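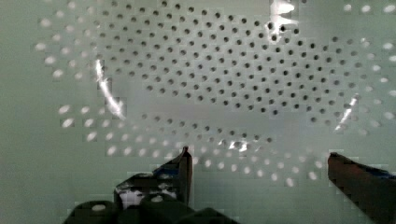
A Drawer Full of Other People's Suppers

Marthinus Coetzee has the kettle on before I've got my coat off, and he's already apologizing for the index cards. They're on the chairs, on the windowsill, and in two old bread tins by the stove. There are 896 of them, every one a recipe that somebody in Tranbridge wrote out by hand, and he has spent the better part of his retirement reading them.

"I only wanted my neighbor's pea soup," he tells me, clearing me a seat. "She'd moved to Pisholm and I missed it terribly, so I wrote to ask how she made it. Back came the soup and her sister's plum cake and a long letter about a goat, and well, I was lost after that, wasn't I?"

He drove a delivery route for most of his working life, out through Dostby and the farms beyond, and I think that explains a good deal about how the collection grew. He knew every back door on that road. People who would never have answered a notice in the library were quite happy to go and dig out a card for the man who used to bring their flour (and, more often than not, to feed him while he waited).

"You can't hurry them," he says. "You sit, you have the coffee, you hear about the knee. Then when you're standing up to leave they say, oh, I suppose there's Mother's dumplings, and you sit back down again."

The cooking itself

I had assumed he was a fine cook. He laughs at this for quite a while. Until his wife died he could manage eggs, toast and a sort of stew, and the cards were how he learned the rest, one supper at a time. So far he has cooked 487 of them, and he marks each with a pencil tick and the month. The pea soup has a tick from May and a great many after it.

What he likes best are the instructions that leave things out. One card says to bake the loaf "until Arthur is home." Another asks for a pan of beans "the usual size." He has learned to get by without fancy equipment, too, and gets quite heated on the subject of gadgets.

"A decent knife, a big pot, a colander with plenty of holes in it. My grandmother fed 8 people every night with less than that, and she'd have had something to say about my cupboards, I can tell you!"

He isn't a snob about it, either. Plenty of the cards call for ketchup, and he defends every one of them. There's a meatloaf from the Wuyts bakery family that uses nearly half a bottle, and he says he wouldn't change a drop. Bananas turn up almost as often, mostly in breads and puddings, once in a curry that he has made twice and is still making up his mind about.

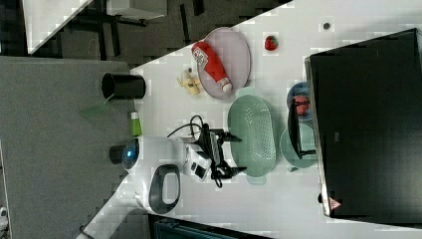
What happens to the cards now

He'd like to see them printed someday, though he goes back and forth on it. His daughter thinks he should type them all up neatly. He worries about losing the handwriting, the butter stains, and the little arguments in the margins where one sister has crossed out another sister's sugar.

"There's one where it says two cups, then one cup, then two cups again in red," he says. "That went on for years, I'm told. They weren't speaking one Christmas. How do you type that?"

For the moment he's making copies for the families who ask, and walking them round himself when the weather is good. I left a little after four with a slice of plum cake in a paper bag and a blank card, which he expects back with my aunt's potato pancakes on it.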